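3.2 Portion size and added foods at the evening meal 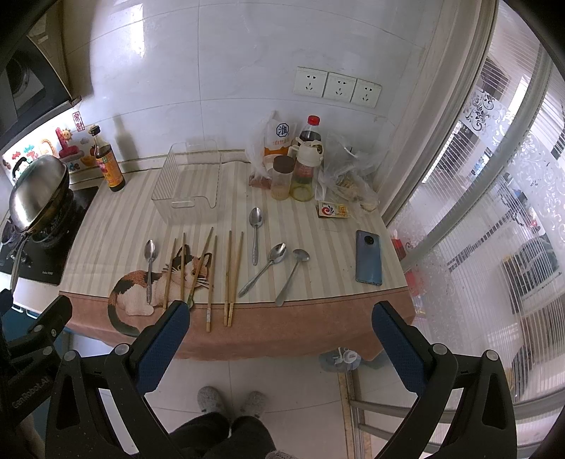

Figure 4. Spoons and chopsticks laid out on a small table with a striped tablecloth.

The second part of the home study dealt with dried legumes and how much of them people eat when no amount is set for them. Households in Brerkwood and Avton received the same stock of lentils, mung beans and chickpeas in February and kept a food diary until the stock ran out. Of the 200 households that started, 60 also agreed to weigh each serving before it went to the table. The weighed servings are the basis for this section; the diaries are used only to check them.

Servings were smaller than we had planned for. Most adults took less than a cup of cooked legumes, and children took about 60 grams. Lentils were eaten most often, usually in soup or over rice. Chickpeas were cooked less often but in larger batches, and the leftovers were eaten cold the next day. Takagi and Baloch found the same pattern in their Cabanatuan survey, where cooking time was the main reason people gave for choosing one legume over another.

Salt was harder to judge. Many diaries list "a pinch" or "to taste," and we did not try to turn these into grams. Where bouillon cubes were used, we entered the value from the package. Londoño has argued that such entries should be dropped — we kept them, but they are marked in the tables and left out of the sodium totals.

Fiber intake rose in both towns. The rise was larger in Avton, where white bread had been the usual side dish and was partly replaced. Iron intake also went up on paper, though the diaries say little about what was drunk with the meal, and tea or coffee would lower the amount absorbed (see Section 4.1).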